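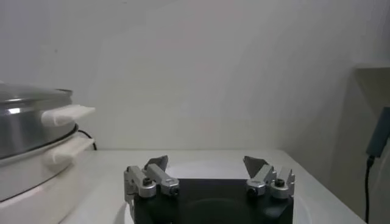 A reply under my last thread asked if a little electric cooker can really handle dinner every night or if it just ends up as a noodle pot. Fair question! I've been cooking on one since April, so let me go on about it for a bit.

Short version: mine gets used 2 times a day. Oatmeal in the morning, then rice or soup or a big messy bean thing at night. The noodles happen too, I won't lie.

The new place in Nutdale has a kitchen so small I gave up on it and put the cooker on a plain white table against the wall. Best move I've made all year. Everything I chop goes straight in the pot.

Steel pot, metal lid, white base, white handles. I love how simple it is to look at. I wipe the pot down after supper and it shines right up -- very satisfying.

Favorite so far is the Birkett barley soup (my grandma's town, my grandma's soup). Onion, carrot, barley, a bay leaf, then 22 minutes with the lid on. Stir it once in the middle or the barley sticks. Ask me how I know!!

Somebody else wanted to know about frying. Eggs, yes. Mushrooms, oh yes. Pancakes came out pale and sad and I ate them anyway.

Also please keep the cord at the back of the table. I caught mine with a sleeve once and nearly wore the lentils.

Next up is dumplings, if the market in Cunarham has the good wrappers again. Send me your one-pot ideas -- especially anything with cabbage, I have so much cabbage.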